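Subject: Re: [histon-list] Funeral notice wording for Nam

Thanks Souad, got it. Service stays at 2, flowers family only. I've changed "passed" to "died" as his sister asked, and put the Brelier years in before Histon. Paper wants it by noon, 56 words over still.
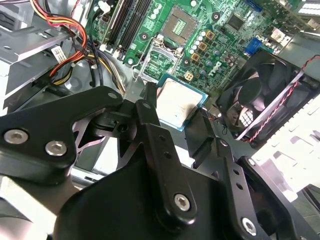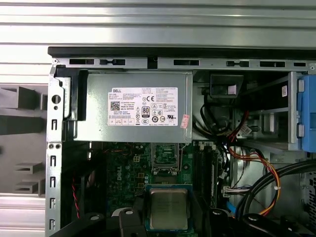
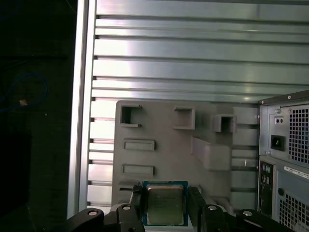
Dell tower and processor

Can someone check the spelling of his middel name pls. Back tonight

On October 28, 2019, Souad Slaoui wrote:
> Draft is 211 words. Do we say he was a choir man?
> He sang 22 years, should go in I think.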